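Home Build Workshop, Week 5
Handout: fitting the fingers
Instructor: Lacey Oakley

Bring your printed parts and the bag of hardware. We build the Cudetti hand gripper this week, one per pair.

1. Dry-fit both side plates before any bolt goes tight.
2. Push the pins through from the front. If one sticks, ream the hole — don't hammer it.
3. Squeeze the handle 10 times and check that both fingers close together.
4. Log the result on the Savska sheet.

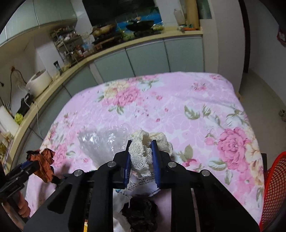
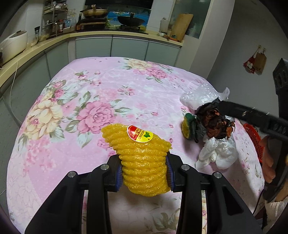

Finger pads wear faster than any other part, so print a spare set. Check the grip on light, springy things before moving on to anything hard. A foam fruit sleeve is good for this, and you can judge the squeeze by how far it narrows at the waist. Crocheted mesh is the second test.

Poppy Cheetham has the pad files. Reading for next week: section 14, linkages.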